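Darlene Bouchard inherited her aunt's drawers, along with 74 unpaid parking tickets from the town of Grurneck and a cat that answered to Nouri, or at least looked up.

The will said the money was "in the usual drawer." Her aunt had been a tidy woman with no friends, so there was no one to ask what was usual. Darlene tried the top one first. Rubber bands – almost 200 of them, sorted by mood.

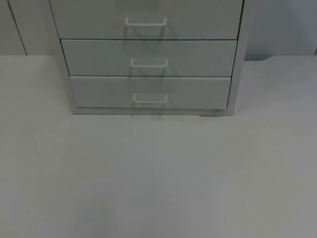 The next one down held takeout menus from Cirkley, where her aunt claimed never to have eaten. Darlene sat on the floor, put a hand on the last handle and made a short list of things she would do with 2000 dollars. Then she pulled. Inside was a note. "Not this one either, dear."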